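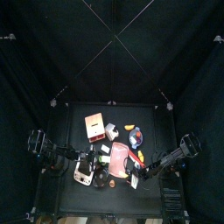

Ab welchem Alter kann man bei Sturnus Fußball spielen?

Los geht es bei uns mit fünf Jahren, und zwar ganz gemütlich bei den Minis. Bringt euer Kind einfach zum Schnuppern vorbei, zwei Einheiten sind kostenlos, und niemand muss schon dribbeln können!

Was braucht mein Kind beim ersten Mal?

Turnschuhe, etwas zu trinken und Sachen, die schmutzig werden dürfen – mehr wirklich nicht. Schienbeinschoner leiht euch Nesma Shehata gern aus der Kiste in der Umkleide, fragt sie einfach kurz vor Beginn.

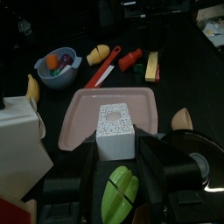

Weißer Block auf rosa Tablett

Wie melde ich mich für das Sommerturnier um den Nasr-Pokal an?

Die Listen liegen ab Mai im Vereinsheim aus, und wer lieber schreibt, schickt Taha Hajji eine Nachricht mit Namen und Jahrgang. Bitte wartet nicht zu lange, im letzten Jahr hatten wir mehr als 997 Zuschauer und die Plätze in den Mannschaften waren schnell weg.

Dürfen Eltern beim Training zuschauen?

Aber gern, am liebsten von der Bank hinter dem Tor aus (dort zieht es auch weniger).

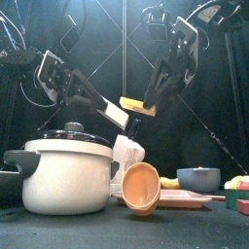
Zineb Ragab meint dazu, die Kleinen würden viel freier spielen, wenn die Zurufe von außen den Trainern überlassen blieben – klatschen sei aber jederzeit erwünscht.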